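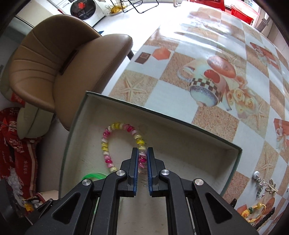 Home Program Speakers Notes Contact

Speaker notes – Comparing two hand-held grippers on small and flexible objects
Presenter: Nicanor Espinoza, Sistico
Session length: 25 minutes, including questions

Slide 1. Opening
Welcome delegates and acknowledge the organisers. State that the work was carried out jointly by Sistico and Asfaw, and that the views expressed are those of the project team. Questions are to be held until slide 7, except where a term is unclear.

Slide 2. Purpose of the comparison
The team was asked to recommend one hand-held gripper for use in domestic settings. Two units were considered: the Wutness, with parallel fingers and ribbed pads, and the Bamivov, with smooth curved fingers. Both carry a camera on the tool. Neither was modified before the trial.

Slide 3. Choice of objects
Rigid blocks were excluded at an early stage, as both units handled them without difficulty. Beaded jewellery was retained. A bracelet changes shape as it is lifted, and its beads offer the fingers very little flat surface. A glass bead will also roll out of a poorly centred grasp. Refer to the opening slide: the pink and white beads are held near the tips of the blue pads, and the remainder of the loop is still in the box.

Slide 4. Method
A total of 925 grasps were recorded, of which 700 were made on beaded items. Each of the 4 operators used both grippers. The order was alternated so that practice on one unit would not favour the other. A grasp was counted as successful if the item stayed between the fingers for 3 seconds after it left the surface. Shallow boxes were preferred for the starting position, as the walls stop an item from travelling when it is nudged.

Slide 5. Findings
The Wutness was the more dependable of the two on strung beads. The ribs on its pads appear to seat the beads, although the team did not test this separately and the point should not be overstated. The Bamivov was quicker to close and was preferred by two operators for chains and clips. Pause here – the audience will want time with the table.

Slide 6. Cameras and lighting
Glossy table coverings caused more trouble than expected. Reflections reduced contrast on both cameras, and printed patterns made small trinkets harder to pick out when footage was reviewed. Fixed exposure helped with the first problem only. The fingers themselves take up a good part of the lower view on the Wutness, and operators learned to approach from slightly further back.

Slide 7. Recommendation and questions
The team recommends the Wutness for flexible items, subject to a further trial in August with replacement pads. Wear on the present pads has not been measured. If asked about price, advise that purchasing is handled separately. If asked about the controller, note that both units were run with factory settings and refer the delegate to the written report, available from the Sistico desk.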